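Section 4: Setting up a journey and your travel savings pot

This section explains how to set up your first journey in Grultilness and link it to a savings pot. You should already have created an account and confirmed your email address, as set out in Section 2. If you are travelling as part of a group, please read Section 6 first, as the group leader must complete the steps below on behalf of all members.

4.1 Before you begin

Please have the following to hand:

Your passport, or the passport of the lead traveller
The name of your departure station, port or airport
The sort code and account number from which you wish to save
Your membership card, if you joined through a Skasent branch

4.2 Creating a journey

1. Sign in and select Journeys from the main menu.

2. Select New journey. Enter a name that you will recognise later, such as "Brarnutport in February". The name may be changed at any time and is not passed to carriers or hotels.

3. Enter your departure point and destination. If your destination does not appear in the list, choose the nearest large town and add the exact place under Notes.

4. Choose Fixed dates or Flexible dates. With flexible dates, the service compares fares up to 3 days either side of your chosen departure.

5. Enter the number of adults and children travelling. Children must be entered by their age on the date of return.

6. Select Save. The journey will now be listed as Draft.

Note: A draft journey does not hold a seat, cabin or room. Prices shown against a draft are for guidance and may change before you book. 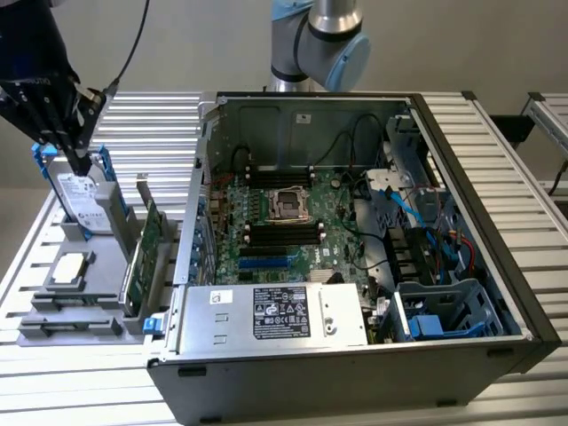 4.3 Setting a budget

1. Open the draft journey and select Budget.

2. Enter the total amount you are prepared to spend, in pounds. The smallest budget accepted is £98 and the largest is £2,000. Members who need a higher limit should write to the Member Services Office.

3. Divide the total between Travel, Accommodation, Food and Other. The four amounts must add up to the total before you can continue.

4. Select Confirm budget.

If a fare alert later exceeds the amount under Travel, the alert will be marked in red and no booking can be made until the budget is amended. Money may be moved from one heading to another without altering the total.

Caution: Visa fees, vaccinations and travel insurance are not included in any fare shown. Enter these under Other — they are the costs most often left out of a first budget.

4.4 Linking a savings pot

1. From the Budget page, select Link a pot.

2. Choose Weekly or Monthly payments and enter the amount. The service will display the month in which the full sum should be reached.

3. Enter your bank details and read the payment terms in full.

4. Select Agree and link. A confirmation will be sent to your registered email address.

Payments may be paused once in each journey. To pause, open the pot, select Pause payments and choose the month in which payments are to resume. A pot linked to a journey with fixed dates cannot be paused in the month before departure.

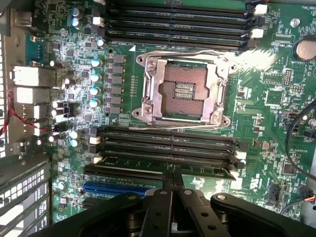 Withdrawals are returned to the account from which the money was paid. Requests made before 4 p.m. are dealt with on the same working day. Requests for more than £800 require a second confirmation by telephone, and members should check that the number held under My details is correct.

4.5 Fare alerts

1. Open the journey and select Alerts.

2. Enter the fare at or below which you wish to be told.

3. Choose whether alerts are sent by email, by text message or both.

Note: Fares on the Butt ferry route are updated once a day, in the early morning. Alerts for this route may therefore arrive later than those for rail or air — please check the fare again before paying.

4.6 Further help

Questions on this section may be addressed to Uzma Mirani, Member Services Office. Please quote your journey reference, shown beneath the journey name. Booking and payment are covered in Section 5.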